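Harness sorting notes and parts list, README

Hello, and thanks for opening this file before diving into the folders. I'm the one who keeps the wire harness shelf in order for the Rasetell benches, and this is where I've written down what we keep, how it's named and how I like things put back. It started as a sticky note in April and has grown a fair bit (sorry!).

What's in here

There are 972 entries in harnesses.csv, one line per bundle. Of those, 900 have been through my hands properly, which means untangled, checked against the drawing and given a label. The rest came over from the old Jasimow store and still carry whatever name they had there. If a line has "J" in the source column, treat the length as a rumour until you've put a tape measure on it.

The columns are:

id – our own number, never reused, even when a bundle goes in the bin
colours – in the order you meet them, starting from the connector end
length_mm – tip to tip, laid flat, connectors included
ends – what is on each end, or "bare"
tray – the tray it lives in
source – J for Jasimow, H for Hudec, blank if we made it up ourselves
remarks – anything I was cross about at the time

Please don't sort the file by colour and save it. I did that once and spent a whole evening putting the trays back in step with the list.

How I bundle

I coil each harness loosely round three fingers, tuck the tail through once and leave it at that. No cable ties, please! They leave a kink in the thin stuff, and then someone has to snip them off with cutters that are always a bit too big for the job. Kristýna Matoušek prefers a twist of paper tape, and I've come round to it for anything over 60 centimetres, but for the short ones a tuck is plenty.

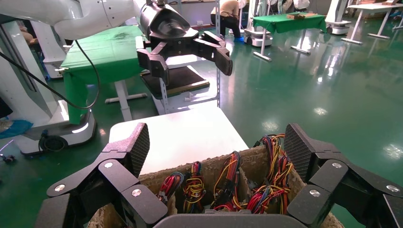
Trays are the thing I get asked about most. We went through plastic boxes, zip bags and a rather sad drawer before settling on moulded pulp, and I wouldn't go back. A bundle stood on end in its own compartment stays put, and you can read the colours from above without picking anything up. The big one on the right with the yellow, orange, red, blue and black all fanning out would have been a proper bird's nest in a bag, and the little red and black one at the front would have slid underneath something and been lost till spring. The fibre is rough enough to grip the wires a bit, too, which I like. It does shed, so give a tray a tap over the bin before you first fill it.

Colour names

I use plain words only: red, black, blue, yellow, orange, white, green, brown, grey. Tatiana Jireš wanted the two-letter codes from the Teteo drawings and we had a long (friendly) argument over lunch. The compromise is a file called codes.txt, which maps one to the other. There are 34 lines in it and one of them is wrong, I just haven't found out which. If a wire looks orange under the bench lamp and red by the window, write orange and put a question mark in the remarks.

Putting things back

Bundle goes in connector end up if it will stand that way. If it flops, let it flop, but keep it inside its own compartment. One bundle each, even if there's room for two. Full trays go on the left of the shelf, half-full ones on the right where I can see them.

Known problems

Some of the Hudec lengths were measured without connectors and I'm working through them slowly.
Two trays share the name "B-short". Check the label on the underside.
The ends column says "white plug" in far too many places. I know. I'll get to it.

Changes are welcome, just add a line to changes.txt with your initials so I know who to pester.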